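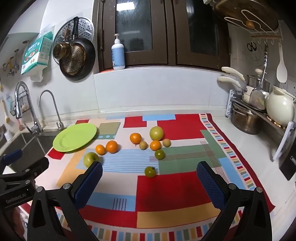
Akosua Agbenyega
Contributing writer, short fiction

Concetta did the mandarins first because they were easy. She squeezed the handle, the black fingers closed, and the fruit went over to the green plate. Then she put it back on the cloth, somewhere new, and did it again.

Heiskanen paid by the accepted take. She needed 456 by the end of April and she had 337.

"Slower," said the girl from Welex on the phone. "The robot learns your speed. If you grab, it grabs."

"I raised two boys in this kitchen," Concetta said. "I know how to pick up a tomato."

"You're still going too fast."

So she went slower. She came down over the big apple with the fingers open wide, waited, and closed them. It slid out and rolled against a mandarin. She said a word she hoped the thing didn't record.

"Keep that one," the girl said. "They like to see a miss, as long as you go back for it."

She went back for it. This time she took it lower, the way her mother used to take eggs from under a hen, with her wrist turned in a little. The apple came up and stayed up. She carried it across the stripes and set it on the plate.

By four o'clock her arm hurt. She sat down on the step stool and drank some water.

"What happens to it all?" she asked. "When I'm finished?"

"It goes into the arm at Uneck. They've got one set up with a table."

"And it'll turn its wrist?"

"If you do it enough."

Concetta thought about an arm in a building she had never seen, turning its wrist like her mother. She got up, moved the plate a few inches to the left, and picked up the handle.

"Number 338," she said.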